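住まいと道具の雑談板 > 手入れ・修理
スレッド：テープで巻いたものは「直った」に入りますか

灯油缶
先週から妻と冷戦中です。原因は風呂場の洗面器の縁が割れて、わたしがテープで巻いたこと。わたしは「直した」と言い、妻は「巻いただけ」と言っています。洗面器は水を汲めます。こぼれません。わたしの辞書ではそれを直ったと言うのですが、妻の辞書には「テープが見えているうちは壊れている」と書いてあるらしいです。
うちにはほかにも、わたしが直した（妻によると巻いた）ものがあります。傘の柄、テレビのリモコンの裏ぶた、物干し竿の継ぎ目、それから掃除機のホース。このうちホースだけは妻も文句を言いません。理由を聞いたら「掃除機は納戸にあるから」でした。修理の定義が置き場所で変わるのは納得がいきません。
皆さんのお宅ではどうでしょうか。どこまでが修理で、どこからが応急処置でしょうか。できればわたしに有利な意見をお願いします。

のりしろ
有利な意見をお望みのところ恐縮ですが、奥様に一票です。
応急処置というのは次の処置が予定されている状態のことで、灯油缶さんの洗面器に次の予定はありますか。ないですよね。つまり応急処置ですらなく、放置に帯を締めただけです。

灯油缶
帯を締めた放置。妻に見せたら印刷されそうなので、このスレのことは家では黙っておきます。

丸椅子
うちの父が完全に灯油缶さん側の人間でした。
実家の冷蔵庫の棚、扇風機の首、眼鏡のつる、孫の手、全部テープ。しかも色を合わせるという発想がなく、そのとき手元にあるものを使うので、眼鏡が荷造り用の茶色でした。母は何度も買い替えを勧めたのですが、父の返事は決まって「まだ使える」。法事にもその眼鏡で出ていました。住職が経の途中で一度だけ父の顔を見直したのを覚えています。
父が亡くなって片付けをしたとき、物は大半捨てたのですが、テープを巻いたものはなぜか捨てにくかったです。直っていたとは思いませんけど。

工具箱の二段目
技術的なことを書いてもいいですか。このスレでは嫌われそうですが。

風呂場の洗面器にテープは無理です。水と石けんと湯気で、どんなテープも縁からふやけて、間に黒いものが生えてきます。それを毎日顔のそばに持ってくるわけです。奥様が言っているのは定義の話に聞こえて、たぶん衛生の話です。
物干し竿も外なのでやめた方がいいです。日に当たったビニールテープは縮んで、糊だけ竿に残ります。残った糊は夏に溶けて洗濯物につきます。シャツの背中にべたっとした線がついていたら犯人はそれです。
傘の柄とリモコンは好きにしてください。

灯油缶
シャツの背中の線、ありました。洗剤のせいにしていました。洗剤を二回替えました。

のりしろ
洗剤のメーカーに謝った方がいいですね。

Preben Kragh
日本語が変でしたらすみません。日本に住んで長いですが、書くのはまだ遅いです。
わたしの育った町では、テープで巻くことを「祖父がする」と言いました。「この椅子はもう祖父がした」という使い方です。直した、とは別の動詞です。だから夫婦でけんかになりません。直っていないことは全員が知っていて、でも祖父がしたので、座れます。
日本語にも別の動詞が一つあったら、灯油缶さんの家は平和になると思います。

灯油缶
いいですね。「灯油缶する」を普及させます。

丸椅子
「お父さんがした」でうちは通じます。今後使います。

ひるね
横から失礼します。テープ擁護派です。
皆さん「見た目が」「衛生が」とおっしゃいますが、買い替えというのはそんなに立派な行為でしょうか。わたしは一昨年、取っ手がぐらつくだけの片手鍋を、見た目が悪いという理由で買い替えました。新しい鍋は742円でした。三か月で取っ手がぐらつきました。いまはテープを巻いています。最初の鍋に巻けばよかったです。

工具箱の二段目
鍋の取っ手にテープはやめてください。火に近いところは駄目です。樹脂の取っ手ならねじが緩んでいるだけのことが多いので、付け根をドライバーで締めてください。買い替える前の鍋も、たぶんそれで済みました。

ひるね
……ねじ、ありました。
締まりました。

のりしろ
今日の教訓は「742円あればドライバーが買えた」ですか。

ひるね
ドライバーは持っていました。傷口を広げないでください。

長靴
農家です。皆さんの言うテープは家の中の話なので、外の人間として書いておきます。
うちでは鎌も鍬も脚立の足も軽トラの荷台のあおりも、どこかしら何か巻いてあります。直ったかどうかなど考えたことがありません。朝使えるかどうかです。昼に取れたら昼に巻き直す。取れなかったらそのまま冬になる。
鍬の柄は割れた部分に巻くと、割れがどこまで進んだか見えなくなるので、そこだけは巻かずに柄を替えます。親父は巻いて使って、振り下ろしたときに先だけ飛んでいきました。隣の畑まで行きました。隣の人は今でもその話をします。三十年くらいしゃべっている気がします。

工具箱の二段目
長靴さんの最後の話が一番大事です。力がかかる場所にテープを巻くと、弱っているところを目隠しすることになります。脚立の足も、滑り止めのゴムが減っているなら部品で買えるはずです。

長靴
脚立のはゴムの上から巻いてあるだけだ。まあ見ておく。

灯油缶
傘の柄は力がかかる場所に入りますか。

工具箱の二段目
台風の日だけ入ります。

Catriona Hepburn
わたしは家具の直しを仕事にしていて、正直に申し上げるとテープは天敵です。
お客様が持ち込まれる椅子の半分くらいに、すでに何か巻いてあります。まずそれを剥がすところから始まるのですが、古い糊は塗装ごと持っていきますし、木目の奥に入ったものは削るしかありません。割れ自体は接着すれば小一時間なのに、糊取りに一日かかることもあります。お代はどうしても一日のほうに寄ります。
家で巻くなとは言いません。ただ、あとで人に頼むつもりのあるものには、どうか巻かないでください。布ひもで縛って持ってきていただくのが一番です。紐はほどけます。

のりしろ
プロが来た。灯油缶さん、そろそろ正座です。

灯油缶
正座しています。妻がなぜ正座しているのか聞いてきたので、足を伸ばしました。

ひるね
Catriona Hepburnさんに質問です。テープを貼ったまま年数が経ってしまったものはどうすればいいですか。祖母の裁縫箱の角が透明なテープで留めてあって、飴色になってパリパリです。

Catriona Hepburn
パリパリなら、上のフィルムは手で持ち上がることが多いです。問題は下に残る糊のほうで、ドライヤーの弱い風を少し離して当てて、温まったところを竹べらで寄せてください。金属のへらは使わないこと。塗りの種類がわからないうちは溶剤も使わないでください。除光液は絶対にやめてください。毎年どなたかがなさって、毎年つやのない丸い跡を見せてくださいます。
裁縫箱なら、無理に剥がさずそのまま使われてもいいと思いますよ。さっき天敵と書いておいてなんですが。

ひるね
除光液を取りに立ったところでした。座りました。

丸椅子
このスレ、座る人が多いですね。

Preben Kragh
テープの種類について聞きたいです。前に出張でStistthorpeに行ったとき、宿の椅子もドアノブも、黒いのを巻いて、その上に透明のを巻いてありました。二重です。主人に聞いたら「黒は直すため、透明は黒を直すため」と言いました。そういう文化はこちらにもありますか。

工具箱の二段目
理屈はあります。黒いビニールテープは巻き終わりの端がめくれてくるので、上から別のもので押さえる。ただ、上のテープもいずれ端がめくれます。

のりしろ
すると透明を直すための何かが要りますね。

工具箱の二段目
だから最初から巻き終わりを引っ張らずに置けばいいんです。伸ばしながら巻いて、最後の指二本ぶんは伸ばさずにそっと乗せて切る。めくれるのは、伸びたまま止めた端が元の長さに戻ろうとしているだけです。ちぎるのも駄目です。ちぎると端が白く伸びます。はさみで切る。これだけで持ちが全然違います。

長靴
歯でちぎっていた。

灯油缶
わたしも歯です。

丸椅子
父も歯でした。

Preben Kragh
祖父も歯でした。

Catriona Hepburn
世の中の糊が頑固なわけがわかってきました。

さんかく定規
Skadoの補修テープ使ってる人いますか。近所の店で勧められたんですが、ほかのより高くて踏み切れません。店の人は「一生もの」と言っていました。テープで一生ものとは。

ひるね
使っています。一生ものかどうかは一生が終わらないとわかりませんが、引き出しの中でロール同士がくっついて離れなくなったという意味では、長い付き合いになりそうです。

工具箱の二段目
悪い品ではないです。ただ厚みがあるので細いものには向きません。傘の骨に巻いたら閉じなくなります。握るところ、平たいところ向き。値段ぶんの差が出るのは下準備をした場合だけで、油と埃を拭かずに貼れば、どのテープも同じ速さで剥がれます。そこはたいへん平等です。

さんかく定規
下準備とは。

工具箱の二段目
台所用の洗剤で拭く、水拭きする、乾かす。半日置く。巻く。

さんかく定規
半日置くのが一番難しいですね。半日置いたら忘れます。

灯油缶
そして忘れたまま使えているなら、それは巻かなくてよかったということでは。

のりしろ
急に核心を突かないでください。

ものさし屋
はじめて書き込みます。上のほうで「テープが見えているうちは壊れている」という奥様の言葉がありましたが、うちでは逆で、テープが巻いてあると安心します。壊れたことに誰かが気づいた印だからです。怖いのは、何も巻いてないのに実は壊れている物のほうです。義母の家の台所椅子がそうで、座る前に家族だけが知っている角度に腰をひねるのですが、見た目はまったく健康な椅子です。客が普通に座ると鳴きます。夫の上司が座って、立ち上がって、自分の体重について謝っていました。

丸椅子
上司さんがお気の毒です。

Catriona Hepburn
その椅子はぜひ持ってきてください。鳴いているうちなら、ほぞを抜いて接着し直すだけで済みます。黙ったら折れるときです。

ものさし屋
義母は「鳴くのは元気な証拠」と言っています。手強いです。

さんかく定規
結局Skadoはやめて、家にあった普通の黒と透明の二重巻きにしました。Stistthorpe式です。黒はどうしてもしわが寄りますね。透明を重ねたところはてかてか光ります。美しさは求めないことにしました。 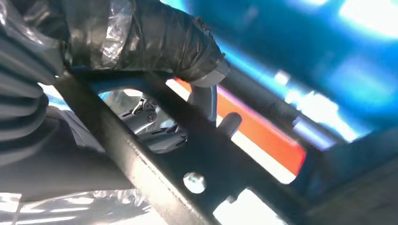
のりしろ
二重巻きの思想には反対しておきます。剥がすときに二倍の手間がかかるものを、剥がさない前提で巻くのは、未来の自分に対して不誠実です。未来の自分はだいたい忙しいし、機嫌も悪いです。わたしの経験では。

さんかく定規
未来のわたしには過去の恨みがあるので、ちょうどいいです。去年のわたしが置いていったレシートの山を、今年のわたしが泣きながら仕分けたばかりです。

長靴
しわは寄るもんだ。しわの寄ってないテープは巻いてから一度も働いてない。

ひるね
長靴さん、それ人間の顔の話もしてますか。

長靴
してない。

工具箱の二段目
しわの話をすると、曲がった面に幅の広いテープを巻けば必ず寄ります。嫌なら細く裂いたものを斜めに、半分ずつ重ねていく。自転車のハンドルと同じ要領です。自己融着テープ（糊がなくて、伸ばすとテープ同士がくっつくやつ）なら曲面でもなじみますし、剥がすときはカッターを入れれば殻みたいに取れて、糊も残りません。Catriona Hepburnさんに怒られない唯一のテープだと思います。

Catriona Hepburn
怒りません。歓迎もしませんけれど、怒りません。

灯油缶
あの、洗面器にもそれで。

工具箱の二段目
洗面器は買い替えてください。

灯油缶
はい。

ものさし屋
買い替えるとなると、また別の戦争が始まりませんか。色とか。

灯油缶
始まりました。ホームセンターでPrimunikという洗面器を見つけて、いいと思ったら、妻が「それは犬用」と言いました。棚の札を見たら本当に犬を洗うやつでした。人が使ってはいけないとは書いてありませんでした。この件については現在協議中です。

丸椅子
お父さんなら買っています。

Preben Kragh
祖父も買います。

のりしろ
テープの件で言い忘れていたので反対意見をもうひとつ。上の方で「買い替えはそんなに立派か」という話がありましたが、テープも立派ではないですよ。巻く人って、直す手間も買う金も惜しんだうえに、もったいない精神の顔までするじゃないですか。うちの兄がそうです。Engelbrechtの古い掃除機を、ホースがほぼテープになるまで使って、「物を大事にする男」として親戚中で評判がいい。吸わないんですよ、その掃除機。ホースの途中で全部漏れてるんです。漏れた先の壁際に埃が並んでいて、そこをわたしがほうきで掃いてるんです。大事にされているのは掃除機で、わたしではありません。

ひるね
のりしろさんが最初から厳しかった理由がわかりました。

灯油缶
うちの掃除機も、最近なぜか壁際に埃が。

工具箱の二段目
ホースは単体で買えます。長さと口の内径を測って、型番で探してください。古い機種なら汎用品でも合うことがあります。割れが口元に近いだけなら、割れた先を切り落として差し直す手もあります。80センチ前後残っていれば、腰をかがめる覚悟で使えます。

のりしろ
兄に送りました。「かがむのは嫌だ」と返ってきました。

長靴
じゃあ大事にしてないな。

丸椅子
先日、実家から持ってきた父の眼鏡の、例の茶色いテープを剥がしてみました。Catriona Hepburnさんの書いていた弱い風と、割り箸を削ったへらで。下から出てきたつるは、割れてませんでした。ひびもなかったです。ねじが一本抜けているだけでした。
ひるねさんの鍋と同じです。父は十年くらい、ねじ一本ぶんのテープを顔につけて法事に出ていたことになります。眼鏡屋に持っていったら、その場でねじを入れてくれて、お代はいらないと言われました。

ひるね
仲間ができてうれしいような、お父様に申し訳ないような。

Catriona Hepburn
糊はきれいに取れましたか。

丸椅子
少しだけ耳のところに残っています。そこは残しておくことにしました。

灯油缶
スレ主です。ご報告です。洗面器は白い人間用になりました。物干し竿の糊は灯油で拭いたら取れました。竿が臭くなったので水拭きを繰り返しているところです（工具箱の二段目さん、怒らないでください）。
傘の柄とリモコンについては、妻から現状のままでよいとの許可が出ました。直ったとは認めていないそうです。「お父さんがした」という言い方を提案したら、それは採用されました。

工具箱の二段目
灯油で拭いた竿に洗濯物を干す前に、中性洗剤でもう一度洗ってください。それと火の気のそばに置かないこと。雑巾もです。

灯油缶
干してしまいました。シャツが一枚、ガソリンスタンドの匂いです。月曜に着ていきます。

のりしろ
背中に線がないだけ進歩です。

さんかく定規
すみません、二重巻きの透明のほうの端がもうめくれてきたんですが、この上から何を巻けばいいですか。

長靴
黒。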